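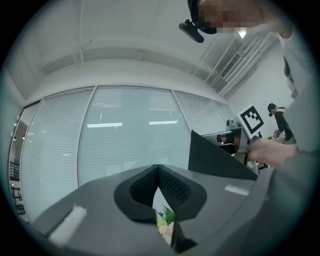

A table bouquet is a small arrangement of cut flowers meant to stand on a desk, dining table, counter or meeting table. It is usually shorter than a bouquet made to be carried, and its stems are trimmed so that the flowers can be seen by people sitting down. Table bouquets are common in homes, restaurants, hotel lobbies and offices.

Contents

Most table bouquets combine one main flower with one or two supporting flowers and some green leaves. Carnations, roses, chrysanthemums and lisianthus are widely sold for this use. Pink, cream and pale yellow are popular in workplaces, where strong colors can look out of place beside plain furniture. Foliage fills the spaces between blooms and hides the point where the stems are tied.

Carnations (Dianthus caryophyllus) are among the longest lasting of the usual choices. With clean water and a cool room they often stay presentable for two weeks. Roses cut at the same time tend to drop sooner. Carnations are also sold as spray types, which carry several smaller flowers on one branching stem.

In offices

Flowers in an office are usually put on a shared table, at reception or on a windowsill. A white table is a neutral base, and a bouquet at the far end of it leaves the working area free for papers. Glass partitions with blinds give bright but indirect light, which suits cut flowers better than full sun.

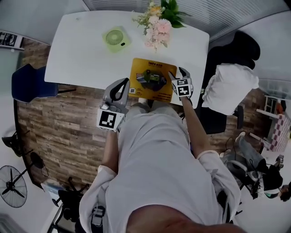
Moving air is the main difficulty. Desk fans and standing fans pull moisture out of petals faster than the stems can replace it, and the edges of the outer petals turn brown first. A bouquet can share a table with a small fan as long as the fan is turned away from it. The same applies to air conditioning vents in the ceiling. Heaters, copiers and computer exhausts cause similar damage.

Other items kept on shared tables, such as flyers and notebooks, should be kept clear of the vase. Glossy paper marks easily when it is left under a dripping stem, and yellow or red inks can bleed onto a light tabletop.

Care

Stems are cut at an angle with a sharp knife or shears, and any leaves below the water line are removed. The water is changed every second day. Commercial flower food contains sugar, an acid and something to slow bacteria. If none is on hand, plain fresh water is better than most home mixtures. Coins and aspirin have little effect.

Fruit gives off ethylene gas, which ages many flowers early. Carnations are especially sensitive to it, and their petals curl inward, a condition growers call sleepiness. A fruit bowl should not be kept on the same table.

Wrapped bouquets

Many table bouquets are delivered wrapped in paper or film with a wet pad around the stem ends. They can be left lying or standing in the wrapping for a few hours. After that they need a vase. The stems should be cut again before they go into the water, as the ends seal over when they dry.

Height and placement

For a table where people face each other, florists keep the flowers below eye level. The Drustberg town florists' handbook gives 15 inches as the upper limit, vase included. Round arrangements look the same from every seat. One-sided arrangements are made for tables against a wall.

History

Cut flowers for the table became a regular household purchase in many cities during the nineteenth century, as greenhouse growing and rail delivery brought prices down. Weekly office delivery came much later. In Drustberg it was started by the Vrettos nursery, which listed 1,180 business customers in its September catalog of 2018. The nursery's founder, Lefteris Tsolakis, began with 8 addresses on one street.

See also: Cut flowers; Dianthus; Flower food; Vase

Search Rarnusel Reference Enter a word or phrase Go

Comments (3)

torker_m
The part on fans is right. Ours sat next to the AC all summer and never made it past four days. Moved it to the other end of the table and now we get more than a week.

Pilar
Does the fruit thing apply to bananas only or all fruit? We keep apples in the break room.

greenstem
@Pilar apples are as bad as bananas, maybe worse. Citrus isn't much trouble.

Page last changed June 16, 2019 | Contact the editors | © Rarnusel Reference | Back to top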